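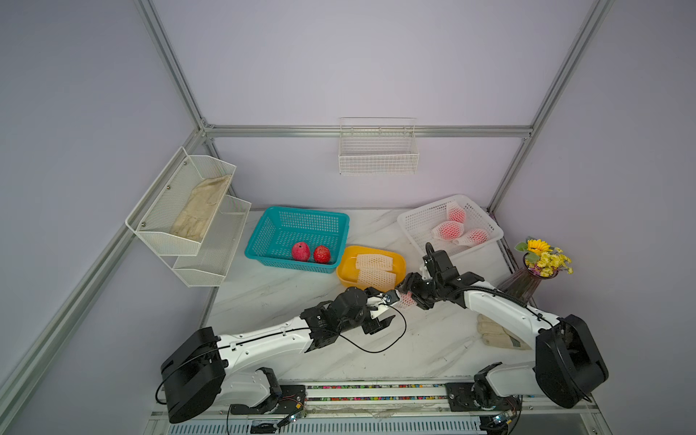
Bulcombe fruit swap moves to October

The autumn fruit swap will be held in the Bandara Hall in October, a few weeks later than last year. Several growers asked for the change after a slow summer left their late apples hard and green well into September.

Bring whatever you have spare, washed or unwashed, in a box or basket you are happy to leave until closing. Windfalls are welcome but please keep them apart from picked fruit, as one bruised apple will spoil a tray in no time. Labels help, even if all you can put is "cooker" or "eater". Doors open at 9 for people bringing fruit and the swap starts an hour later. 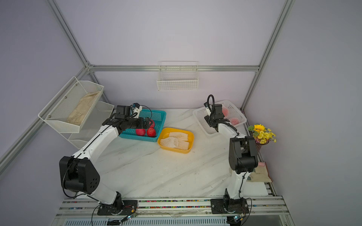 Concetta Guerra asked whether jam and chutney could be swapped as well, and said she had 53 jars from last year taking up a cupboard. They can, on the table by the stage, so long as each jar has a date on it.

Storage came up again this year. Apples for keeping should be dry and sound, with the stalk on, and not touching each other. A shed is fine if it stays free of frost - a garage is often too warm once the car has been in.
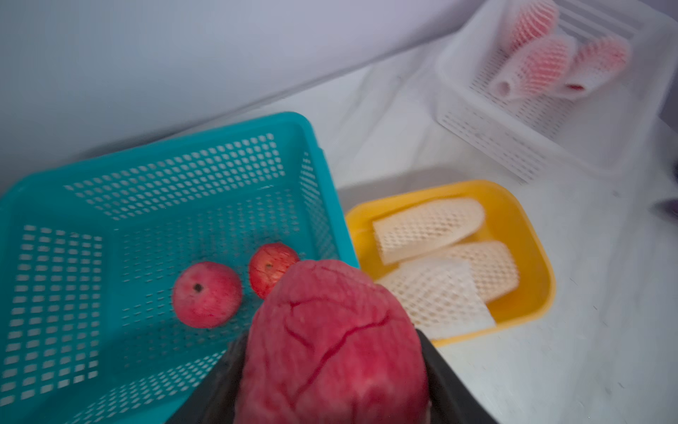

Pears need looking at more often, every six or seven days, and should come indoors to finish. Settimio Cocco has the list for tables. Names to him by September 24, 2026, please.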